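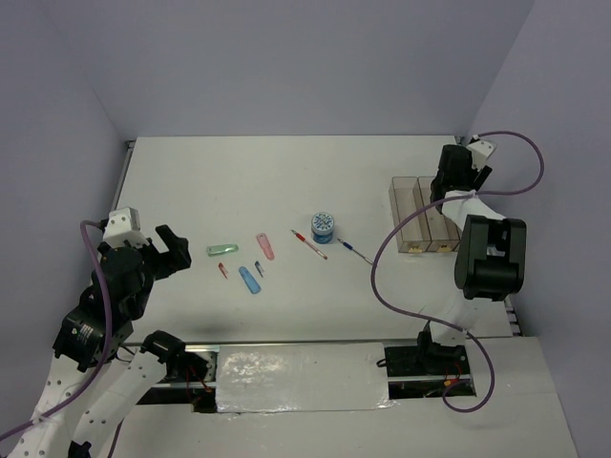 How to Write Up Your Own Rental Listing (and Get It Live Before Dinner)

May. By Theresia Fankhauser

Quick one this month. I let out a two-bed on the Figueroa side of Eltstead and people keep asking me how I do the listing without paying an agent. So. My method, start to finish. Takes me an afternoon. First time will take you longer, fine.

This is for small landlords, one or two places. If you've got a whole building go hire someone.

What you need before you start

- Lease from last time, or a blank one
- Tape measure
- Last utility bills, a summer one and a winter one
- Phone with a decent camera
- Notepad and a pen that works
- Keys to everything, incl. storage and mailbox

Don't write a word until you have all that in one spot. I used to start typing and then get up every five minutes to check something. Waste of time.

Step 1. Walk it like a stranger

Go outside. Come in the front door. Write down what you notice in the order you notice it. Smell, light, where the coats would go. Do every room, closets too. Open the windows, run the faucets.

You're making two lists. Left side of the page is stuff to brag about. Right side is stuff to fix or own up to. Mine last time: left side had morning sun in kitchen, deep closet, quiet street after 10. Right side had sticky bathroom door, one dead outlet, stairs are steep.

Fix what you can fix in a day. The rest goes in the listing or gets said at the showing. Steep stairs you tell people upfront. Saves everybody a trip.

Step 2. Measure

Every room, longest wall by widest wall. Round down to the nearest half foot. Never up. Somebody will show up with a couch.

Also measure:

- Front door opening
- Tightest turn in the hall or stairs
- Gap for the fridge, and for the washer if there's a hookup
- Bedroom closet, inside

Nearly every tenant I've had asked whether a queen bed fits the small bedroom. Now I just put it in. "Small bedroom takes a queen with room to walk on one side." Done.

Step 3. Set the number

Look up places like yours within a short drive. Same bedrooms, same parking situation. I want 11 of them, I don't know why, ten felt low. Write down the rents, cross out the highest and lowest, look at where the rest bunch up.

Then adjust. Laundry in the unit, go up a little. No parking, come down. I move in steps of 50 dollars and stop when it feels like a number I'd pay.

Don't price high "to see what happens". What happens is it sits there two weeks and then people wonder what's wrong with it. An empty month at 1,000 a month costs you 1,000. You won't make that back with an extra 50 on the rent, not inside one lease anyway. Do the math on your own place.

Decide the deposit now too. Check what your state allows and how fast you have to give it back, rules are different all over and they change. Look it up fresh each time.

Step 4. Photos

Daytime. Lights on anyway. Blinds open, toilet lid down, trash cans out of sight.

Stand in the corner or the doorway, hold the phone chest high, keep it level. Landscape not portrait. Take the kitchen from two sides. Take the bathroom even if its ugly. A listing with no bathroom photo gets skipped, I skip them myself.

Order them like the walk in step 1: outside, entry, living room, kitchen, bedrooms, bath, closets, yard or balcony. People want to walk thru it in their head.

No filters. And don't reuse pictures from before the old carpet came out. Olesia Kobzar, who rents the unit behind mine, drove over an hour once to see a place with "new floors" and the floors in the photos were from some other apartment. She's still mad.

Step 5. First draft by hand

I write the first one on paper. Shorter that way. Stick to this order:

1. Beds, baths, rent, date available
2. Street or neighborhood, nearest cross street
3. Best thing about the place, one sentence
4. Rooms with sizes
5. What's included (water, trash, heat?)
6. Parking and laundry
7. Pets, smoking
8. Lease length and deposit
9. How to get in touch

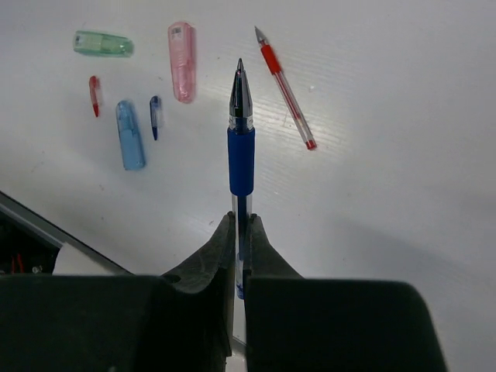

Then read it out loud. Anything you stumble on, cut. Anything that sounds like a brochure, cut. "Stunning", "must see", "won't last", all out. Say what is there. "Kitchen has gas range and a window over the sink" beats "chef's kitchen" every time.

Keep an eye on fair housing rules. Describe the place, never the person you want in it. So no "perfect for a young couple", no "great for families", no "ideal for singles". You can mean it kindly and still land in trouble. If you aren't sure about a line, take it out.

Step 6. Headline

Last thing you write. Number of beds, one good feature, the area. That's it.

Works: "2 bed with in-unit laundry, quiet block near Grundska Park"
Doesn't: "BEAUTIFUL HOME!!! CALL NOW!!!"

No all caps. No rows of stars.

Step 7. Type it up and post

Copy your draft in. Fill out every box the site gives you, even the boring ones like heating type. Folks filter by those boxes, and if yours is blank you don't show up in the results.

I put mine on Plurnarero and on the board at the Grundska grocery. The grocery board has gotten me two tenants, both stayed years. Paper still works. Tear-off tabs with the phone number, cut them before you pin it up.

Don't post the full address if the unit is empty. Cross street is plenty. Give the number when you book the showing.

Before you hit publish check:

- Rent is right (I once left off a zero. my phone did not stop)
- Phone number is right
- Date available is a real date
- Photos are in order and none are sideways
- Pet line is there

Step 8. Answering people

Have a reply saved. Mine goes: thanks for writing, still available, showings are at 5:30 or Saturday-type hours by request, move-in date is such and such, here's the deposit and the pet rule, does that work for you? Half will drop off right there and thats fine.

Same reply to everyone. Same questions, same order, same application. Write down who wrote and when. It keeps you fair and it keeps you organized.

Book showings back to back, 20 minutes apart or whatever gap suits your place. Leave the lights on between them. Bring the measurements sheet from step 2, you will be asked.

Watch for anybody who wants to pay without seeing it, or wants to send too much and have you send some back. Scam. Don't reply.

Step 9. Take it down

Soon as the lease is signed and the deposit has cleared. Not before! I pulled one early on a handshake and had to start all over. But once it's signed, same day, pull it. Tell whoever was waiting, one line is enough. People remember that.

Save the text and the measurements in a folder. Next time you change the date and the rent, redo the photos and you're most of the way there.

A few things people ask

How long should the listing be? Fits on one phone screen and a half. Longer and they quit reading.

Do I mention the neighbors? No. Mention the noise if there is noise. Train, bar, school drop-off.

Should I say the rent is negotiable? I don't. If it is, they'll ask.

What if I get zero calls the first week? Check the photos first, then the headline, then the rent. Change one of them and give it a few days so you can tell which one did it.

Can I list while the old tenant's still in there? Yes if your lease and your state let you show it, with proper notice. Ask nicely, pick times that suit them. I knock some money off the last month for the bother.

Furnished or not? Different job, longer list, write down every item and its condition and have both of you sign it. Will do a seperate page on that when I get to it.

Next up is move-in checklists, same format. If you've got a form you like send it over and I'll look at it.

Contact: use the form on the main page | © Theresia Fankhauser, Eltstead | Back to top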